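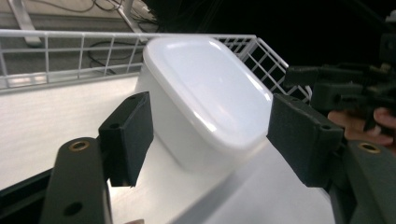

## Cold room 2: new shelf-life rules for opened stock

The temperature log review for Standport finished in June. Cold room 2 held its set point on all but two nights, and both excursions matched the defrost cycle on the older evaporator. Georgiou has replaced the defrost timer. The cycle now ends on coil temperature, with a fixed time limit as backup. Alarm delay stays at 16 minutes.

The review also covered labeling, where the results were less good. Of 200 opened items checked, 16 had no opening date and several more had a date but no initials. Under the old procedure an undated item could stay on the shelf until the next weekly check. From Sun 21 July, undated items go straight to the discard shelf and are logged under code U.

Opened stock is now split by water activity, not by supplier. Dragica Ristić has posted the full table on the cold room door. The main changes:

- Cultured dairy, opened: five days, down from seven.
- Brined vegetables: unchanged, provided the product is fully covered by brine.
- Cooked grains: three days. The extra day for rice blends is withdrawn.
- Nut pastes: move to dry storage once the current lot is used up.

The printed date on the pack still applies if it falls first. Opening a pack never extends its life, and neither does moving the contents into another container. Transferred product keeps its original opening date and the original lot number.

Probe checks move from the door rack to the rear left shelf, middle level. The door rack reads high for several minutes after each entry, and the June figures from that position were hard to use. Log the reading to one decimal place. If the Skirnex display and the handheld probe differ by more than one degree, record both and call Ognjen Dimitriou before adjusting anything. Do not change the offset in the controller menu. It was changed twice in the spring without a note, and the trend for those weeks had to be thrown out.

Stacking limits on the rear shelves are also revised. Leave a hand's width between stock and the evaporator guard — cartons pushed against it block the return air and raise the reading at the front. Each shelf is rated for 400 lb, evenly spread. Nothing goes on the floor, including empty crates.

Clasia labels for the new codes are in the drawer under the scale. The old green rolls can be used up in dry storage but should not go on anything chilled, where the adhesive lifts. Reorders go through Dragica as before.

Next probe calibration: second week of the quarter, morning shift.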